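Nulleck Student Manipulation Club Opens Spring Entries for Soft-Cover Fingertip Challenge

Grurnetti, 1 December 2022 — The student manipulation club at Nulleck Technical College has published the rules for its spring competition, in which teams design low-cost coverings for rigid two-finger grippers. Entries open today. The final takes place in April at the Flasura Hall workshop.

Each team receives a pair of plain white fingers and a fixed materials budget of 40 dollars. Teams may cover the fingers with any sheet material that can be removed without tools. Adhesives are allowed on the covering, but no residue may remain on the finger after the run. Powered parts, suction and magnets are excluded.

The test objects are thin-walled cups and containers. These were chosen for the first round on the basis of results from the club's fall practice series, which logged 645 grasp attempts. Most failures in that series occurred at the rim, where a bare finger slid along the wall before the grip force reached its set value.

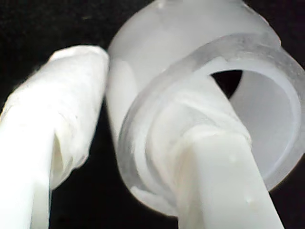 For cups lying on their side, teams may choose between an outside grasp across the body and a wall grasp with one finger in the opening. The wall grasp needs less finger travel, but the covering must pass the rim without catching. Loose folds are permitted as long as the material stays on the finger for the full run. A covering that comes off ends the attempt.

A run consists of 15 attempts with a limit of 60 seconds per attempt. The object must be lifted, held and set down inside a marked area. Points are deducted for visible dents and for any contact between the object and the gripper body. Teams may replace a torn covering once per run, with the clock running.

Scoring software and the finger drawings are supplied by Moussa, the club's shared code and parts library. Teams must submit a one-page design note with material thickness, attachment method and cost. Notes are published after the final.

The challenge is open to college and high school teams of up to four students. Entry forms and the full rules are available from the club office at Nulleck Technical College, Grurnetti.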